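# Drawing manga at home: notes for week 3

Hello again! These are the notes from my evening group at Hartley, typed up for anyone who missed it or who was too busy drawing to write anything down (good, keep doing that).

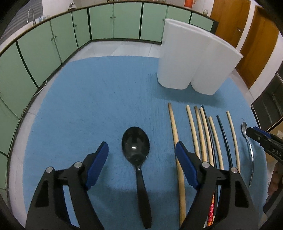
So, panels. Last time we did faces and everybody went home with a page full of eyes, and this time I wanted us to stop thinking about the character for a bit and think about the page they live on. A lot of beginners draw six lovely little pictures in six equal boxes and then wonder why it reads like a passport application.

## Reading order

Decide this before you draw a single line. If you're working in the Japanese direction, the eye starts top right and goes left, then drops down a row. If you're working left to right, do that all the way through and don't swap halfway (Octavio, I'm looking at you, although the swap on your page two did make me laugh).

Balloons follow the same order as the panels. The first person to speak sits nearest the side you start reading from. Gwenllian asked what to do when the character who speaks first is standing on the wrong side, and the simplest fix is to put their balloon up high and let the tail travel. You can also just flip the drawing at thumbnail stage, when it costs you nothing.

## Gutters

The gap between panels is doing a job. I keep my sideways gaps narrow and the gaps between rows quite a bit wider, so the eye slides along the row before it falls to the next one. Make them both the same width and people do sometimes drop down too early.

A very wide gutter feels like time passing. No gutter at all, with two panels touching, feels rushed or crowded, which is lovely for an argument.

## Big panel, small panel

Pick the one moment on the page that matters and give it the most room. Then be mean with everything else! Someone picking up a phone can be tiny. Someone hearing bad news on it can have half the page.

We looked at Benjamín's page from his school story, *Trorkel*, where the girl finds the empty locker. In his first version the locker was the smallest panel there. He made it full width, took out the speech completely and let her hair break over the border, and I got a proper little shiver. Same drawing, more or less, only bigger and quieter.

## Bleeds

A bleed is a panel that runs right off the edge of the paper. Use them for wide places, dreams, or a big entrance. Keep faces and lettering well inside the trim, or the printer will chop somebody's chin off. I learnt that with my own first zine, *Illell* — 291 copies, every one of them chinless.

## For next time

- Thumbnail one scene in 2 different layouts, no bigger than a playing card each. Stick figures are fine, please don't polish them.
- Choose the one you like less and work out what's bothering you about it.
- Bring a soft pencil and a ruler. Ink can wait until we've done lettering.

The scene can be your own, or use this one: two friends meet at Irnwood station, and one of them has a secret. Pascual wants to know if there can be a dragon. Yes, but it has to fit on the platform.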